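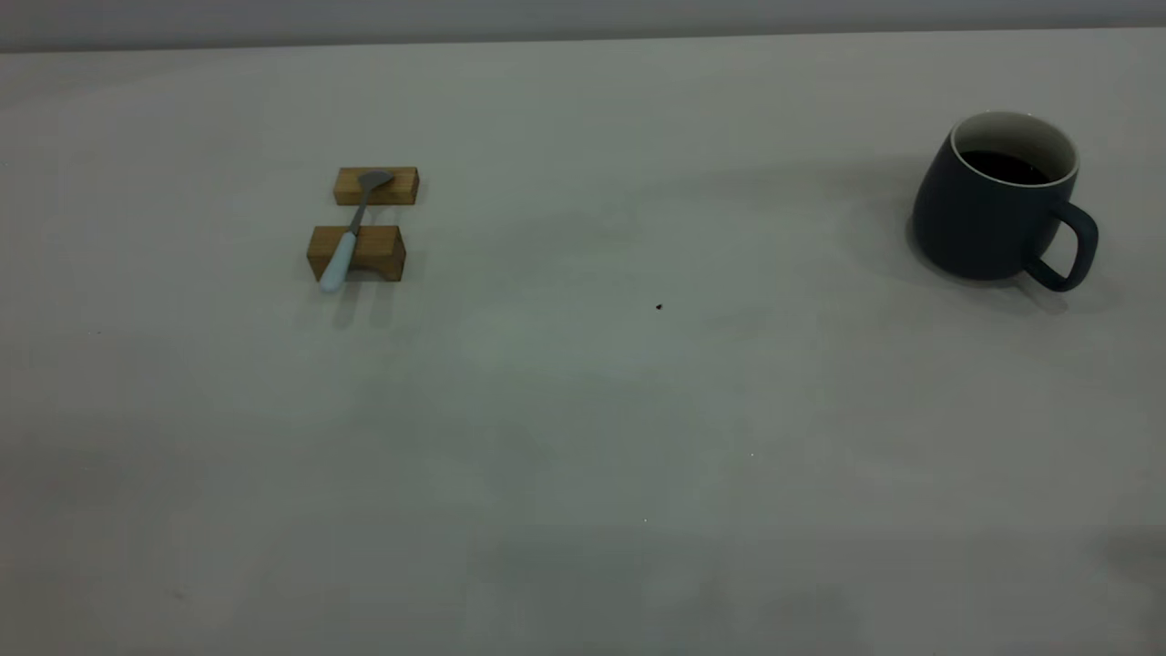 Joaquim Cordeiro wanted to know why the notice about harder water reached his building after the kettle had already furred up, and whether the supply would go back to what it was before August. His question was the first taken at the public session held by the Matos water utility, and most of those that followed were versions of it.

The utility has confirmed that the eastern half of the town is now served by the Bedumine well field. The Botier reservoir, the former source, has been taken out of service while its intake screens and the lower section of the outlet main are replaced. The changeover was made overnight in August, in stages, to limit the disturbance of sediment in the older cast iron pipes.

Reservoir water at Botier is soft. Groundwater from Bedumine passes through limestone and carries more dissolved calcium and magnesium. Samples taken at the wellhead show a total hardness of 370 milligrams per liter, expressed as calcium carbonate, which puts it in the range usually described as very hard. The utility says the water meets all of the limits that apply to it and needs no treatment at home before drinking.

Custódio Tavares, operations manager at the utility, said three wells are in use and that a fourth has been drilled but not yet connected. Pumping is alternated to allow levels to recover. He said the hardness figure had been stable across the wells and was not expected to change with the season.

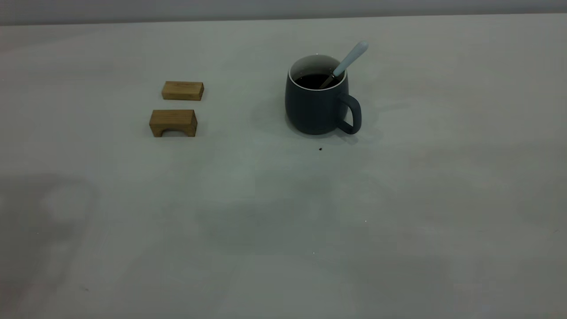
Two small wooden blocks on a gray tabletop.

The utility has logged over 100 calls on the subject. Most concerned white deposits on faucets and shower heads, a film on the surface of tea, and soap that does not lather as it did. A smaller group reported cloudy water at the tap. Tavares said the cloudiness was air introduced during flushing, and that a glass left standing should clear from the bottom up. Water that stays cloudy, or that leaves grit in the glass, should be reported.

Several callers asked about lead. The chemistry of a new source can affect the layer of scale inside old service pipes, and the utility is sampling first-draw water at a set of addresses where lead connections are known or suspected. Results will be sent to the occupants and posted in summary on the utility's site. Until then, residents at those addresses have been told to run the cold tap before filling a kettle or pan, and to use cold water only for drinking and cooking.

Dishwashers with a built-in softener have to be reset by hand. The correct setting depends on the make, and the hardness figure printed on the notice can be matched against the table in the manual. Water heaters set at a high temperature will collect scale faster than those set lower. The utility has not recommended whole-house softeners and says it will not pay for them.

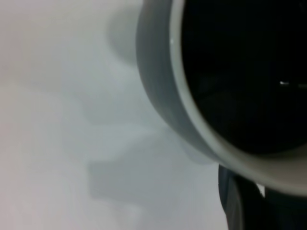

Gray mug with a pale rim. Film on hot tea was among the complaints logged by the utility.

Commercial users are affected differently. Brirketti, the laundry on the ring road, has moved its boilers to a shorter blowdown interval and is dosing its feed water. The company has asked for a reduction in its standing charge for as long as the well supply continues. The utility has replied that tariffs are set by volume and do not take account of hardness – a position the company says it will contest.

Partial relief may come before the reservoir returns. A temporary main now being laid along the Botier road would allow water from the western zone, which is still soft, to be mixed with the well supply at the high-level tank. The design calls for a 50 percent blend. Tavares said the main has been pressure tested as far as the rail crossing and that the remaining section depends on a permit from the railroad. He declined to give a date.

Asked again about the late notice, he said the letters had been printed on time and held up in distribution. Text alerts went only to account holders who had registered a cell phone number, and tenants in buildings with a shared meter are not account holders. The utility is opening the alert list to any resident who asks to be added, by phone or at the counter.

Work on the intake screens is under way. The outlet main will be relined once the screens are in place, and the reservoir will be disinfected and sampled before it is returned to supply.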